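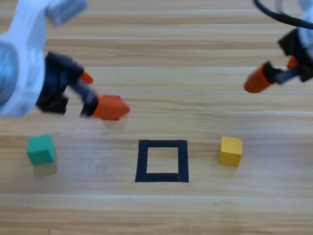 Tirkaleck changes paint on small wooden blocks

Tirkaleck has switched its line of small wooden blocks to a water-based paint, the company said on Wed 8 June. The first cartons left the Carnance warehouse at the end of May. The change covers cubes only for now. Other shapes keep the old finish until stocks run down.

The green is the first color to move over. It is a teal green, slightly bluer than the shade it replaces, and the company has kept the old item name for ordering. Blocks from the two runs can be told apart side by side. Buyers who need matching sets should ask for a single batch number, printed on the carton label and not on the blocks.

Each cube gets two coats, with a light sanding between them. Drying time per coat is 40 minutes. The blocks are turned once during drying so that no face stays in contact with the rack. Edges are eased before painting, and the end grain is sealed first because it takes up more paint than the sides.

Ľubomír Šťastný, who runs finishing at Tirkaleck, said the main problem in trials was color shift under different lamps. "A cube on a light wooden table looks brighter on top than on the front, and people read that as uneven paint," he said. "We now check every batch under two lamps and with the block turned through all six faces."

Of 400 cubes pulled from the trial run, 63 were sent back for a second sanding. Most had raised grain on one face. The company has since lowered the moisture limit for incoming wood and moved the sanding step to a finer grit. It did not give a reject rate for the regular run.

Cartons hold 228 cubes, packed in layers with paper between them. The carton size is unchanged, so existing shelf plans still apply. Prices stay the same through the summer. Orders placed before the change will be filled from old stock unless the buyer asks otherwise.

Momunon, which sells the blocks to schools and sorting workshops, will list the new batch under the existing order code. Hao will carry it in smaller packs later in the year. Color chips are available from the Tirkaleck sales desk on request, one per account.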